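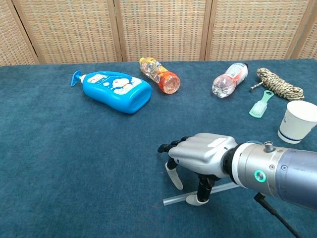 Gustmont, 24 August 2019

Home Notebook Materials People Contact

Continued from the sorting entry. Today was for the bottles and the cord, and for the question of how we should store them between sessions. Roos was here in the morning, I stayed alone after lunch.

The blue pump bottle gave me the most thinking. When it lies on its side, it is the flat part of the body that decides how it rests, and the pump head sticks out and wants more space than one expects. I have written on the list that pump bottles go in the crate on their side, with the nozzle to the short wall. Roos prefers them standing. We did not agree, so both ways stay on the list until Monday.

For the drink bottles we keep the caps on, always. Last month we had a whole bag of caps without bottles and it took me one evening to match them, and three of them I could not match at all. The bottle with the yellow cap stays in the set as it is. Please do not empty it, I want to compare the weight with the entry before the holiday. I put it on the scale twice: 392 g both times. The scale was set to zero before each weighing.

Crate numbers: the bottles belong to 1415, the cord and straps to the crate next to it. The old sticker on 1415 has come loose again. I fixed it with tape, but the tape from Nijs does not hold well on this kind of plastic. If someone goes to town, please buy the wider one.

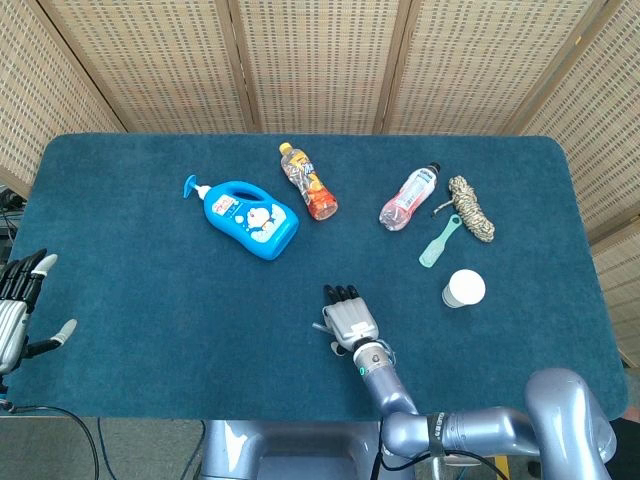 The cord is my own subject since June, so I allow myself some more lines. I tried three ways of tying it up: the figure eight, the simple loop around the elbow, and the long hank with some turns around it. The elbow loop is quick but it puts a twist in the cord, and the next person has to fight with it. A long, tight hank like the one beside the black cap is easier to put away, and the short end that stays out is good to have — one finds it at once and does not need to search with the nails. I would leave the end at the length of a hand, not more. The mixed beige and brown is pleasant to look at but on the floor of the store room it disappears completely, so I will put a piece of red tape on the end.

About the cloth: the teal one has lighter patches now. Lieven asked if we should turn it. I brushed it after lunch with the soft brush and some of the patches became less, but I am not sure if this is wear or only the direction of the fibers. To look at again in daylight. No water on it, please.

Order for Wostus is not sent yet. The form asks for a minimum of 2000 labels and we need far less than this. I will call and ask if Cemby wants to share the order with us, they use the same size.

Still open:
Wider tape
Red tape for the cord end
Roos and I to decide about the pump bottles
Scale back to Lieven Verhoeven, he needs it on Tuesday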